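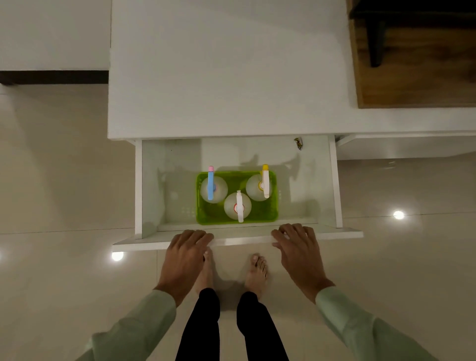 Setting up the Sani arm for the drawer task

1. Put three plastic bottles in the basket and set it left of centre, towards the back of the drawer. Keep this layout for every run.

2. Pull the drawer out by hand and measure the opening. The arm needs 180 mm to get the gripper in. Enter the figure under Travel in the Flirkach panel.

3. Close the drawer and set the pull speed to 100 mm/s. Leave the grip force at 153 until the arm has been calibrated.

4. Run the open and close cycle 200 times with the basket in place. If the arm stalls, check the drawer runners first, then redo step 2.

Grey gripper pads wear faster than the black ones. Change them before the long run.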